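Two beds, one small room, pink blankets that eat lint — help me fold
4 min read
216 comments · 135 shares

sockdrawer_mo
Okay folks, I need the hive mind. We have two beds in one narrow room at our place in Ralatberg, and both of them have pink blankets on top. I love them. They're warm, they wash well, and they make a pretty plain pale room feel like somebody lives in it. But I do all my laundry folding on the nearer bed, and fleece is the worst folding surface known to humankind! Everything clings. Black clothes are the worst of all, they come out of the dryer fine and five minutes later they look like I rolled them down a hill.

My system so far is that the unfolded pile goes on the near bed, I fold there, and the finished stack moves to the far bed next to the pillow. The far bed is the "done" bed. Nothing unfolded is allowed to cross over. It works great until bedtime, when the done stack has to go somewhere and I end up putting it on the floor like an animal.

Questions: do you fold on a bed or do you have a real table? And what do you do about soft black stuff that won't hold a fold?

plumtomato77
Bed folder for life here. A table is too high for me and I end up with sore shoulders. What I do is throw an old flat cotton sheet over the blanket before I dump the basket. Takes two seconds, nothing clings, and when you're done you shake the sheet out of the window. I got mine at the Bae outlet years ago and it has never been on an actual bed as a sheet.

gridlock_annie
I'll be the grump. Fold at the dryer. If it leaves the laundry room unfolded you've already lost, it'll sit on the bed till midnight and you'll sleep next to it.

sockdrawer_mo
Annie, my dryer is in a closet! I can open the door or I can stand there, pick one. The sheet idea I can try tonight though, thank you plumtomato.

gridlock_annie
Then fold on top of the dryer. Mine's a closet too. You get used to it.

plumtomato77
You really don't.

sockdrawer_mo
Update on this evening's load. I skipped the sheet (it's in the wash, of course it is) and did it my usual way. The stack of pinky-red fabric was no trouble at all and it's sitting on the far bed beside the pale pink pillow, the one with the embossed circles. I'm pretty proud of that stack. The black thing is another story. I've smoothed it, I've halved it, I've started over, and it just goes back to being a lump.
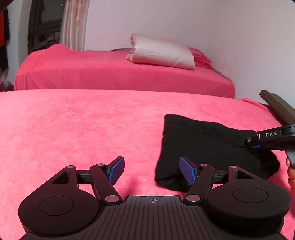
beanpole_dot thinks the trouble is starting from the hem. With anything soft and slinky you pick it up by the shoulders or the waistband, let it hang so gravity does the straightening, and only then lay it down and fold in thirds. Smoothing it flat with your palms on fleece just drags one layer and leaves the other behind.

sockdrawer_mo
Dot, that makes so much sense. I've been petting it like a cat and wondering why it gets worse. Does the hanging trick work for leggings too? Those are my other nightmare.

beanpole_dot
Leggings, yes. Leg on leg, hang from the waist, lay down, fold up in thirds from the ankle. For really slippery stuff I roll. Rolled things don't care what they were sitting on.

gridlock_annie
Rolling makes creases.

beanpole_dot
Not in leggings it doesn't, they're all stretch. I'd agree with you on a dress shirt. I wouldn't roll a dress shirt.

northporch
Has anybody tried a folding board? I have the plastic one from Zukard and it's okay for T-shirts, pretty useless for anything else. My neighbor uses a big stiff cushion laid flat on her bed and folds on that, and I have to say it's better than the board. Firm underneath, fabric on top so nothing slides off. Plus it lifts everything up a few inches, so your back gets a break.

sockdrawer_mo
Ooh. I've got something brown leaning right there by the bed that would do it. I never once thought of laying it down. It's dark too, so lint from the black stuff wouldn't show on it, although I guess then the fuzz from everything pale would.

plumtomato77
Put the cotton sheet over the brown thing. Best of both worlds.

gridlock_annie
You people are building a table.

northporch
A table that goes away when you want to go to bed! I'll take it.

lintqueen_retired
Can we talk about the fleece for a minute? New fleece sheds like crazy for the first few washes and then calms down. Wash both blankets together, by themselves, cool water, no softener (softener coats the nap and makes it grab more, at least mine did). Then shake them outside. I did this with ours back in August and it cut the fuzz way down. Never dry them with anything black. I did that once with a Proritz sweater I really liked and I was picking pink out of it for around 3 weeks.

sockdrawer_mo
Guilty. I've been washing the blankets with whatever fits. That may explain a few things about my black clothes. And I use softener, because I like the smell. Sigh.

lintqueen_retired
Put the softener in with the pillowcases and leave the blankets alone. You'll still get the smell where your face is.

beanpole_dot
And for bedtime, can the done stack go in a shallow bin? Slide it under the far bed at night, pull it out when you have time to put things away. I keep one for each person so there's no sorting later.

sockdrawer_mo
I like that a lot. Measuring under the bed tomorrow. So the plan is sheet, brown cushion, hang before folding, wash the blankets alone. I'll report back once I've done a full week of it.

gridlock_annie
Dryer top. Just saying.

Comments

maplecounter: The hang-first thing worked on a pile of black tank tops I had given up on. Thank you Dot!

fuzzywuzzy_k: I disagree about cool water, mine only stopped shedding after a warm wash. Check your label first though.

two_left_mitts: Team far bed. We have the same rule in our house and my kids still cross over with unfolded stuff every single time.

Load more comments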